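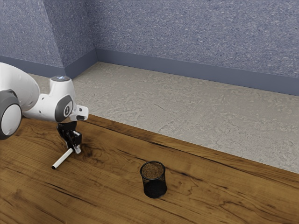

首页 > 博客 > 社团记录

阅读时间:3 分钟

仿真作业第二周

2024年3月3日

社团这学期的题目是把笔放进笔筒,先在仿真里做,十月再上真机。我和 Nassoro Khaemba 一组,组名叫 Korach,是他起的,我没意见。

上周卡在抓取上。笔太细,夹爪一合就把它弹出去,有时候直接从桌面穿下去。后来把仿真步长调小,又把笔的摩擦系数改大,才算夹稳。Nassoro 觉得摩擦改得太大,到真机上会吃亏。他说得有道理,不过我们先这样往下做,报告里会写清楚用的是什么参数。

现在的问题是姿态。笔是横着夹起来的,笔筒口朝上,所以中间必须有一段把笔转竖的动作。我一开始让手臂先移到笔筒上方再转,结果笔尾扫到筒沿,笔筒倒了。改成先抬高,原地转竖,再平移过去,最后往下放。路径长了一点,但是不碰东西。

笔筒是网状的,这件事也花了我一个晚上。渲染用的模型有网眼,碰撞模型不能照搬,面数太多,一跑就卡。Zomel 组的做法是用一个实心圆柱代替,那样笔根本放不进去,他们一直以为是控制器的问题。我们用几块薄板围成一圈,加一个底,够用了。

昨天跑了48次,每次笔的初始位置随机。失败的有5次,其中2次是抓取时滑脱,剩下的是松手太早,笔搭在筒沿上没进去。松手高度我打算再降低一点。Wekesa Okoth 学长看了日志,建议不要只看成功率,把每次松手时笔的倾角也记下来。这个还没加,脚本里留了位置。

桌面换成了木纹贴图,墙和地面也换了。这部分对控制没有影响,是给下一步的视觉识别准备的。现在笔的位置还是直接从仿真里读的,以后要靠相机自己找。白色的笔放在深色木纹上应该好认,换成浅色桌面就难说了。

下次活动之前要做的事:

把倾角写进日志
松手高度重新标定
桌面贴图再加5种
把 Prantl 上的旧代码分支合并掉,已经拖了很久

报告的第一部分我写了一半,关于坐标系那一节还是乱的,夹爪坐标系和工具坐标系混着用,自己回头看都看不明白。Nassoro 负责画图,他画完我再改文字。

另外,实验室的 Plemomberg 服务器周末跑得很慢,晚上十点以后会好一些。要跑批量测试的组最好错开时间,群里登记一下。

联系我 | © 2024 版权所有 | 返回顶部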